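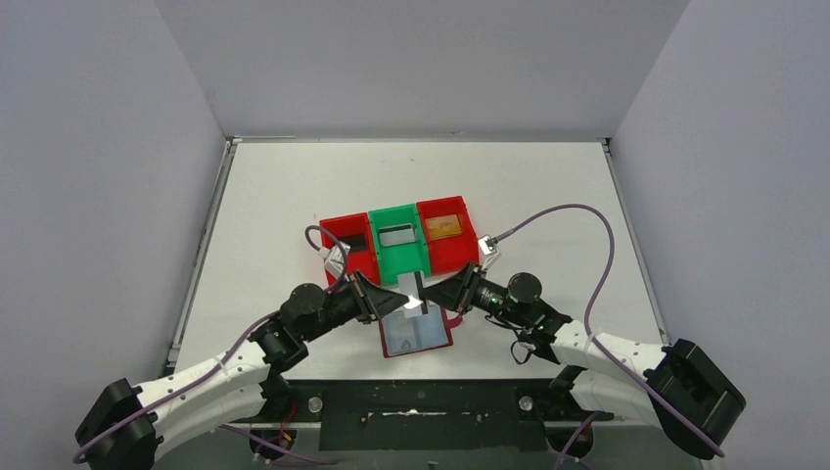

Plateau blanc et bac de rangement, cloisons gris clair.

Galerie – Le rangement des postes de travail

L'atelier Landau présente sur cette page l'aménagement de ses postes de tri et de rangement. Le projet, conduit par Pirjo Aaltonen avec la société Hyvönen, porte sur 39 postes et 143 bacs destinés aux petites fournitures.

Chaque poste reçoit un plateau clair, bordé de minces profilés métalliques. Le bac de rangement est placé sur le plateau – son contenu est défini par une fiche remise à chaque service. Les consignes de tri ont été établies en trois versions, selon la nature des fournitures.

Le mobilier complémentaire est fourni par Matel. La prochaine mise à jour de la galerie est prévue au mois d'août.

Page publiée le 8 avril 2024. Toute reproduction est soumise à l'accord préalable de l'atelier.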